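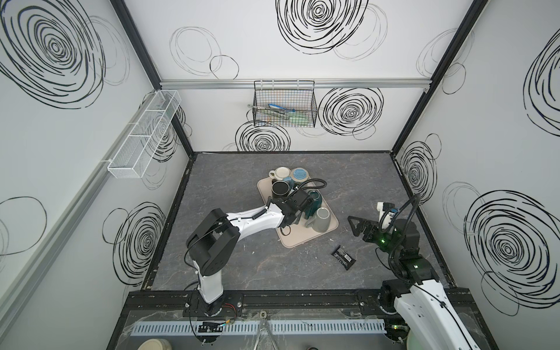 Most kitchens I visit have a drawer that sticks. You pull it four inches, a ladle catches on the frame, and you reach in with two fingers to push it down. I lived with one of those for 7 years before I hung a wire basket on a rail and moved the spatulas into it. The drawer now holds dish towels and opens fine.

I think more people should store tools on the wall and keep mugs on a tray. Cabinet makers will disagree. Amber Tapley, who fitted my kitchen, told me open storage collects dust and grease, and she is right about anything within reach of the stove. Things that get washed every day don't sit long enough to collect much.

The tray matters more than it sounds. Mugs in a cabinet end up two deep, and the back row is never used. On a tray they all get a turn, and the whole lot can be carried to the table or the sink in one trip. They don't need to match — mine are green, blue, black and whatever my sister left behind in July.

A rail costs less than a new cabinet door. I would start there.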